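Aspidistra elatior

Aspidistra elatior, commonly called the cast-iron plant or bar room plant, is a rhizomatous evergreen perennial in the family Asparagaceae. It is grown throughout the temperate world as an indoor foliage plant and, in frost-free or lightly frosted districts, as a ground cover for deep shade. The species is native to southern Japan and nearby islands. Older references give China as its origin, an attribution now regarded as an error arising from long cultivation there.

Description

The plant has no above-ground stem. Leaves arise singly from a creeping rhizome that lies at or just below the soil surface. Each consists of a stiff, channelled petiole and a lanceolate to elliptic blade, dark green and leathery, with parallel veins prominent on both surfaces. Mature foliage commonly reaches 60 cm in height, including the petiole. New leaves emerge tightly rolled and take several weeks to expand, during which time they are easily marked by handling.

Flowers are borne at soil level on very short peduncles and are frequently overlooked. The perianth is fleshy, bell-shaped and usually 8-lobed, cream on the outside and dull purple to maroon within. The stigma is large and mushroom-shaped, and nearly closes the mouth of the flower. Fruit is seldom formed indoors.

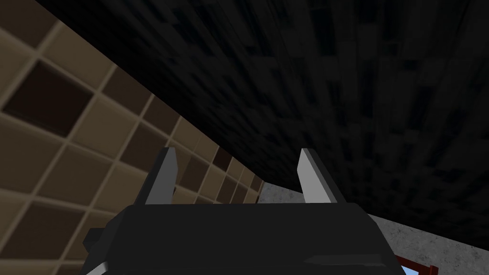

Cultivation

Light
Bright indirect light to deep shade is suitable. Direct sun bleaches the blade and causes papery brown patches which do not recover their colour. Variegated forms need a somewhat brighter position than the plain green type.

Water
The potting mix should be allowed to dry to a depth of several centimetres between waterings. Rhizomes rot in saturated mix, particularly in winter. Saucers should be emptied after watering. Tip browning is most often traced to irregular watering or to a buildup of fertiliser salts, and is corrected by flushing the pot with plain water.

Temperature
Established plants tolerate brief light frost outdoors, though foliage may be damaged. Indoors the species accepts cool hallways and unheated sunrooms. Hot, dry air from a heating vent favours spider mite.

Feeding
A dilute liquid fertiliser applied monthly from spring to early autumn is adequate. Heavy feeding of variegated forms is widely reported to reduce the contrast of the markings.

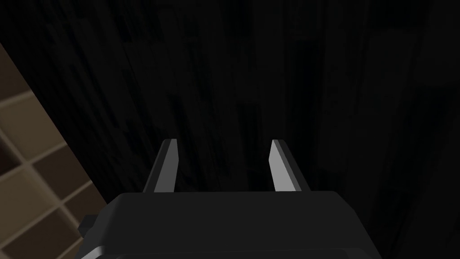
Propagation

Division is the usual method. The clump is lifted in spring, the mix is teased from the roots, and the rhizome is cut with a clean knife into sections each carrying at least 2 leaves. Sections are replanted at their original depth. Divisions are slow to resume growth and may produce no new leaf in the first season. Seed is rarely available and is sown fresh where it can be had.

Repotting is carried out only when the rhizomes crowd against the wall of the container. A wide, comparatively shallow pot suits the habit of the root system. A mix of composted bark, coarse sand and coir is commonly used in Australia; growers elsewhere substitute perlite for sand. 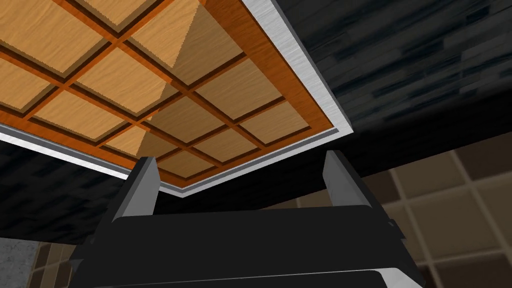 Where a clump has split a plastic pot, the container is best cut away with snips, as pulling on the petioles detaches leaves at the base. Damaged leaves are removed with a sharp downward tug or cut flush with the rhizome. Trimming the tips of browned leaves to shape is a cosmetic measure only — the cut margin will brown again.

Pests and disorders

Scale insects settle along the midrib and on the petiole, and can be wiped off with a damp cloth or treated with horticultural oil. Mealybug occurs at the leaf base. Outdoors, slugs and snails chew the rolled new leaves, leaving a repeated row of holes once the blade opens. Leaf spot caused by fungi of the genus Colletotrichum appears as pale lesions with a brown border and is encouraged by overhead watering.

Selected forms

'Variegata' has cream stripes of irregular width. 'Milky Way' is a lower plant, finely spotted with white. 'Asahi' develops a pale upper third as the leaf matures. Tallala, a compact green selection circulated among collectors, was raised by Rutilio Zamudio from a division of an old hallway plant and has not been formally registered. The Hegedűs collection, maintained privately and last listed on 6/11/24, holds 205 potted clumps of the genus, the greater part of them A. elatior.

Growth rate

Published estimates of leaf production vary widely. Much of the variation is attributable to light, pot size and the age of the division. 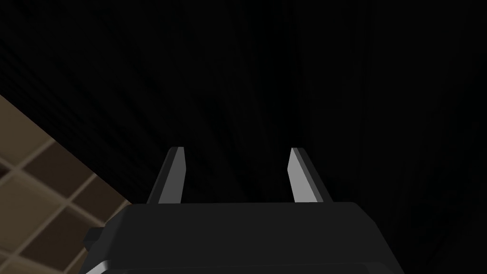 Fidelina Giraldo disputes the common description of the species as slow, arguing that most potted specimens are kept too dark and left too long in exhausted mix, and that a clump moved to bright shade and fed from spring will put up several leaves in a season. Yareli Huerta accepts the point for outdoor plantings but maintains that recently divided stock behaves differently, whatever the position.

See also
Aspidistra lurida
Rohdea japonica
Shade-tolerant ground covers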